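From: Vsevolod Bondarchuk
To: omulano-listeners
Date: Wednesday, November 21, 2018
Subject: Re: Chevalier live set, LP vs. CD levels

> I have the Lerkon pressing and the CD side by side now.
> The CD is clearly louder, and her voice sounds harder on
> the slow songs. Is the LP a different mix, or is it the
> same mix with less limiting? Also, side B seems to run
> slow on my deck.

Same mix. I transferred both and lined up the first verse of "Maloser" sample by sample where the speed allowed it. The balance between voice, piano and brushes matches all the way through. The CD has its peaks shaved, which you can hear on the held notes at the end of each chorus. After matching levels by ear, I preferred the LP on every ballad and the CD on the two fast numbers.
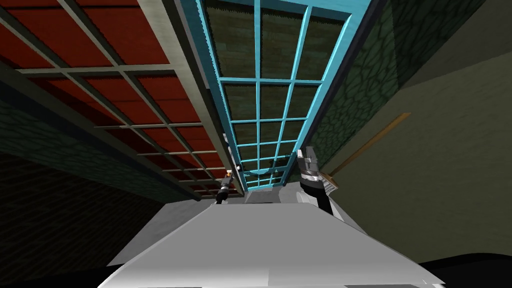 Simulated view, two grippers.

On speed: check your deck before blaming the pressing. My copy plays in tune with the CD on both sides. A strobe disc will settle it. If side A is fine and side B is slow, look for drag from the clamp.

Transfer notes, for those who asked in July:

1. Clean the record twice. My copy had residue in the lead-in that survived the first pass.

2. Set the input gain on the loudest passage, which is the horn entry on side B, track 7. Leave it there for both sides.

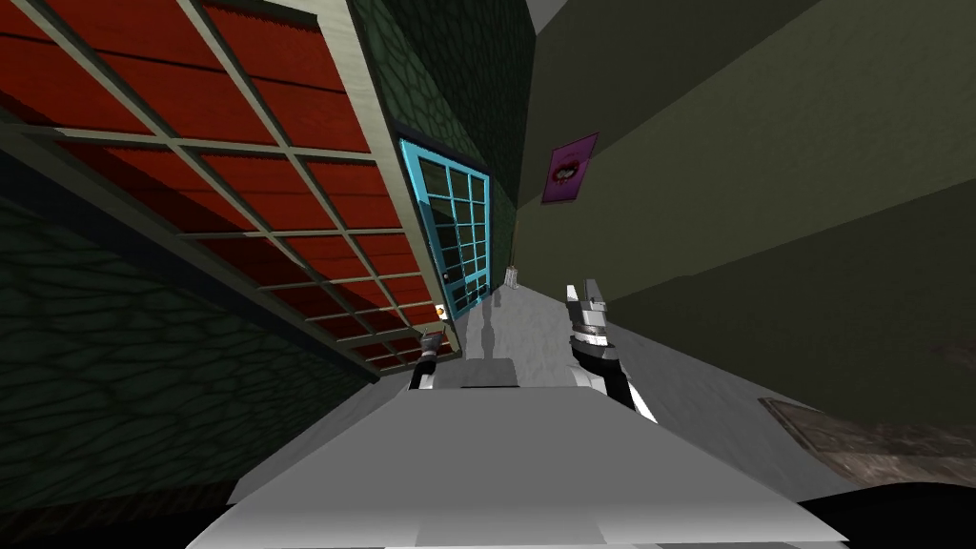
3. Record each side in one take and split it afterward. The applause runs between songs, so put the marker right before the count-in.

4. Do not use automatic click removal on the vocal tracks. It takes the front off her consonants — the "t" sounds go first. Fix the bad clicks by hand. I had 23 on side A and 13 on side B.

I have not heard the later reissue. If anyone owns it, please post the matrix numbers from both sides.

Vsevolod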